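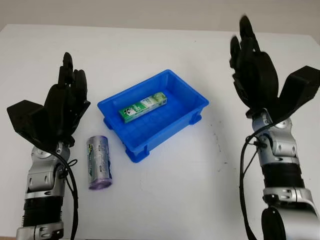
Two-arm cell, head camera. Blue tray, small carton, one cylinder.

1/ Notes on teaching pick and place by teleoperation, for the people who asked after the Birus post. Hardware is two arms, two multi-fingered hands, one head camera. The operator wears gloves and watches the head view on a monitor. Everything gets logged at 30 Hz.

2/ Task definition fits on one line. Small green item, blue tray, right hand. The left hand has no job in this version. It stays up and open on its own side, and its joints are still recorded, since the policy outputs both arms whether we like it or not.

3/ The cylinder stands next to the tray near the left arm. It is a distractor. If an episode ends with the cylinder moved or tipped, the episode is thrown out, even if the grasp was good. We were lenient on this in the first batch and the policy learned to be lenient too.

4/ Tray angle. We do not square the tray to the table edge. Operators set it down on a diagonal and change the diagonal between episodes. Early sets had it parallel every time and the policy fell apart at the first ten degrees of rotation.

5/ Hand tracking. Finger retargeting from glove to robot is the weak part. The human thumb opposes the index finger without any thought. The robot thumb swings out on a different axis, so a pinch that feels closed in the glove can be 4 or 5 mm open on the hand. Agbayani (our retargeting code) has a per-operator offset for this. Calibrate it every session. It takes two minutes.

6/ Grasp choice. We ask for fingers on one side, thumb on the other, palm down. Some operators prefer to scoop against the tray wall. Scooping works, and it gives nice smooth trajectories, but mixing the two styles in one set gave us a policy that starts a pinch and finishes a scoop. Pick one per dataset and write it in the header.

7/ Speed. New operators move too slowly. A demo with long pauses teaches pauses. We trim any stretch where no joint moves for more than 300 ms, except right before finger closure, where the pause seems to carry information. I tried trimming that one as well and grasp success dropped.

8/ Cables. Each arm has one hanging loose from the wrist. They show up in the head view and they swing. I looked into masking them out and decided against it – they will be there at run time too.
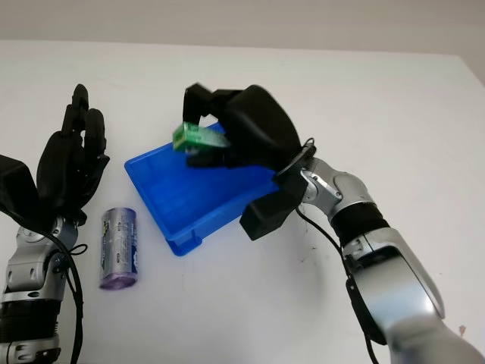

9/ What we log

Joint positions and commanded positions for both arms, both hands, head image, glove raw values, operator ID, tray angle as measured by hand. Commanded and measured are kept separate. They differ most during finger closure, where the hand is pushing on something, and we train on commanded. Training on measured gave grips that barely held.

10/ Labels. Each episode gets a start, a contact frame, a lift frame and a release frame. Contact is marked by a person. The automatic version used motor current and was late by several frames on light objects. Small cartons hardly register.

11/ Counts. The Druka set is 3,000 episodes recorded, of which almost 2,000 survived review. Most of the rejects were cylinder contact, then dropped items, then operators forgetting to press stop. The last group could be recovered by trimming and I may get to it in June.

12/ Playback check. Before training we replay a handful of episodes open loop, with the item put back by hand on its start mark. If the replay misses, either the mark is wrong or the clock between glove and arm has drifted. It was the clock twice at Banmont. Both times the training curves looked perfectly fine.

13/ Lighting. Keep it even. The wrist housings are shiny and a lamp at the wrong height puts a bright spot on them which moves with the arm. One of our early policies did well in the morning and poorly after lunch, and I spent a week on the wrong parts of the code before closing the blinds.

14/ Open item: release. Operators open all the fingers at once and the policy copies it, so light objects sometimes stick to one fingertip and get carried off. I am trying thumb first, then fingers. Small sample so far.

15/ Retargeting offsets and the header template go up with the next Agbayani release. Log format questions are fine in replies. I can't share the raw Druka video.

May 16, 2018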